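Staff News > Kitchens > Breakfast Line

Print | E-mail

Life with the arm, part two

Last updated: Sep 29, 2024

A few of you stopped me in the corridor after the last newsletter to ask when the robot is coming, and whether you should be brushing up your résumé. So I went over to the Nikex building, sat down with the people who are getting it ready and came back with a full notebook and a slightly stiff neck.

First thing to know – the arm has been at work since April, just not in our kitchen. It spends its days in a computer one. The folks at Vernico built a practice room in software, with stone walls and a very fancy marble counter (we should be so lucky!), and they scatter stuff all over it and let the arm try to sort itself out. Spoons, plates, a sponge, fruit, a spray bottle. Chala, as the project is called, has to find the thing it was asked for, come down over it without knocking into the neighbors, and pick it up.

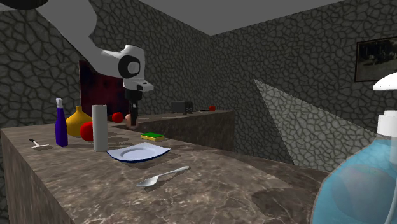 Hawi Nigatu is our person on the project. You'll remember her from the early shift, where she cracked and plated for years before she moved across in the spring. She told me she laughed out loud the first time she watched a session, and then she stopped laughing and started taking notes. The programmers had set everything out with nice big gaps between the items. "I asked them if they'd ever seen a counter at six in the morning," she said. They hadn't, so she brought two of them in for a shift, and after that the practice counter got a lot messier.

When I visited, the log stood at 3,558 practice runs. I watched seven of them. I won't pretend I followed everything on the screens, but I did catch myself leaning forward in my chair and muttering "left a bit" at a computer, so make of that what you will.

Now the part you really want to hear about. On a full morning Kekitz sends out 900 breakfasts, and you all know what that does to wrists and shoulders. The plan is for the arm to take over the lifting and placing at the start of the line: eggs out of trays, plates down, spoons where spoons go. Cooking stays with us. So does checking, and so does anything a customer has written a special note about. The six people on the tray station move to finishing and packing, same hours and same pay grade, and I have that in writing from upstairs. Two of them have already told me they can't wait. One told me she liked the trays just fine, thank you, it was the only quiet hour of her day, and I think that deserves to be printed here too.

Hawi's biggest worry is eggs. A plate is flat and stiff and doesn't much mind how you hold it, but an egg gives you very little room between dropping it and wearing it. She spent most of the summer arguing about grip with a very patient engineer, and she made him come and pick up a whole tray by hand so he'd know what his own fingers were doing.
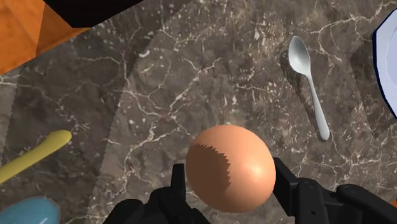
What changes for her is the funny bit, she says. She used to go home with sore hands and a clear head, and now it's the other way around. She sits more than she'd like and she misses the radio. On the other hand she picks up her son from school every day, and people in meetings write down what she says about spoons – that took some getting used to!

There's no date yet for the real arm. Vernico wants more practice runs first, and we still have to sort out where it will stand, seeing that the spot they picked on the floor plan is where we park the bread racks. Somebody will have to give, and I don't think it'll be the bread.

If you'd like to see a session for yourself, Hawi has room for two visitors at a time on weekday afternoons. Put your name on the sheet by the time clock. Bring a sweater, that building is freezing. And if you've got a gripe or a question you don't want to put your name to, drop it in the suggestion box and I'll take it over with me on my next trip.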